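Marker rules for the small assembly cell

I keep a short list of rules for placing fiducial markers on parts in the Ladine cell. It started as a text file next to the calibration script and grew to 9 entries. A few of them have changed since January, so I am writing them up again.

Rule 1. A part gets tags on at least two adjacent faces. A single front tag is fine until the part turns, and then the pose estimate jumps or disappears. Two faces cost a few minutes of extra gluing.

Rule 2. The tag keeps its white border. The detector needs the quiet zone outside the black square. On white plastic it is tempting to trim the sticker flush with the black. Don't. Glue lines and rounded corners then sit where the border should be.

Rule 3. Parts may be white, but the table may not. We ran the Batstead setup on a light bench for a while and the edges of the parts washed out under the overhead lamps. A dark surface fixed most of it.
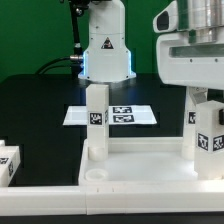
Tall block upright at the tray, with a tag on its front face and a second one on the side.

Rule 4. Reference tags lie flat on the table and are never used as part tags. IDs 79 and up are reserved for references in our numbering. If a part carries an ID from that range, the solver treats it as fixed and every other pose shifts to match. I lost an afternoon to this on the Dauda parts.

Rule 5. Check references at the start of a run and again after any manual reset. A sheet that has slid by 4 mm looks fine to a person. The check script rejects it, and it should.

Rule 6. Partial occlusion of the references is allowed as long as two of them decode in full. Parts do get set down on the sheet, and demanding a clear view of every tag stops too many runs.
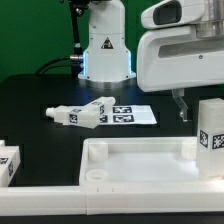 Cross-shaped part resting on the reference sheet. Two of the sheet's tags are clear, and a third is partly covered.

Rule 7. Narrow faces get a narrow tag or none. A full-size tag scaled down to fit will decode up close and fail at working distance. Log those faces as "secondary" so the solver weights them lower.

Rule 8. Warning labels on the arm stay uncovered. No tag, tape or cable tie goes over them, even for a quick test.

Rule 9. Anything that changes a tag's position on a part means a new part file. Editing the old file breaks replay of earlier logs. The Fullimdale logs are still partly unusable for this reason, and I have given up on repairing them.

Open item: minimum tag size on frosted plastic. The current value is copied from the paper tags and I have not tested it properly.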